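How a Two-Arm Robot Clears a Tray
A look at the Tamdale Table Kit, for readers aged 9 to 12
By Ditte Kárason

The Tamdale Table Kit is a robot set made by Wikside. Schools and science clubs can buy it or borrow it. It has two arms, a control box, and a box of practice objects. The arms work on an ordinary table. This page explains what the kit does, how its parts work, and what it can't do yet.

What the arms are made of

A robot arm is a chain of stiff parts joined by motors. Each motor turns one joint, the way your elbow turns your forearm. When several motors turn together, the end of the arm can reach a point on the table from many directions.

Every motor needs electricity. It also needs a way to send messages back to the control box. That is the job of the cables. They have some slack in them, so the joints can bend without pulling a plug out.

At the end of each arm is a gripper with two fingers. The fingers can open and close. They can't curl like yours do, and there is no thumb. All the holding is done by squeezing from two sides.

The tray job

One of the practice jobs in the kit is called Tray Clear. Small objects sit on a tray, and the robot has to move them into a basket, one at a time. The job has a few rules:

The tray must stay where it is.
Nothing may be dropped from above the rim of the basket.
The arms must not touch each other.

The last rule is harder than it sounds. Both arms reach over the same table, so the control box has to know where each one is at all times. It checks their positions 140 times every second. If the arms get too close, one of them stops and waits.
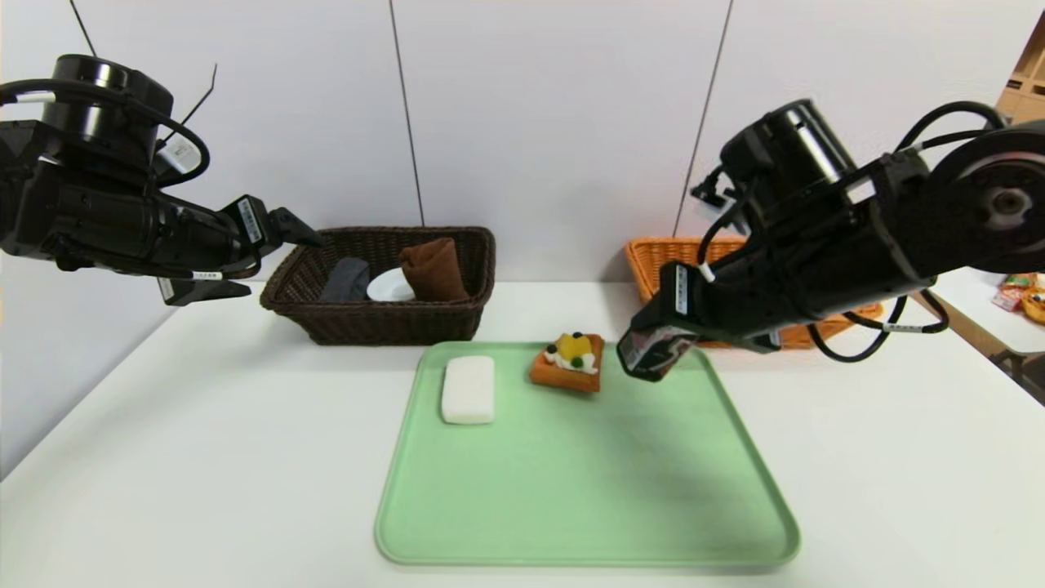
Getting a grip

Picking something up happens in four steps.

1. Find it. A camera takes a picture, and the software marks which parts of the picture are object and which parts are tray.

2. Choose two sides. The fingers need two places to press that are more or less opposite each other. On a block, this is easy. On a slice of waffle, one side is curved and another is straight, so the software has to compare several choices. It also has to leave the toppings alone. Whipped cream and fruit on a toy may be fixed in place, but the robot is meant to practice as if they were not.

3. Line up. The wrist turns until there is one finger on each side of the object. A camera close to the gripper is useful for this step – it sees the fingers and the object together, so a small mistake is easy to spot.
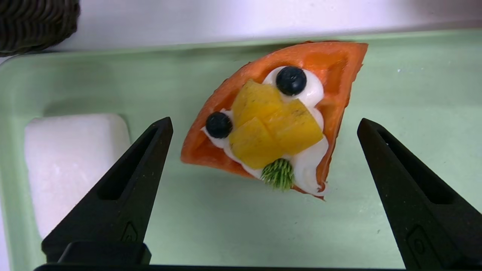

4. Close and lift. The fingers move inward until the motor feels something pushing back. Then the arm goes up slowly. If the push disappears, the software decides that the object has slipped and starts again at step 1.

How the robot learns the job

Nobody types in every movement. A person moves the arms through the job, and the control box records what the motors do and what the cameras see. One recording is called a demonstration. The Tray Clear job comes with 1,078 demonstrations, made at Wikside's workshop in Zustavbridge. The software looks for what they have in common and uses that to decide its own movements.

You can add your own demonstrations. The handbook suggests changing the place of the objects each time. If the waffle is always in the same spot, the robot may learn the spot and ignore the waffle.

What it can't do yet

The kit is slow. A person can clear a tray in a few seconds, and the robot takes much longer. Shiny objects can confuse the cameras. Cloth is difficult too, since it changes shape when it is squeezed.

Each arm can lift 700 grams. Anything heavier makes the motors shut down to protect themselves.

Borrowing the kit

Schools can borrow the kit through the Lacerda lending service for 2 weeks. An adult must set it up and stay in the room while it is switched on. Keep hair, sleeves, and fingers away from the joints, and learn where the stop button is before you start the first job.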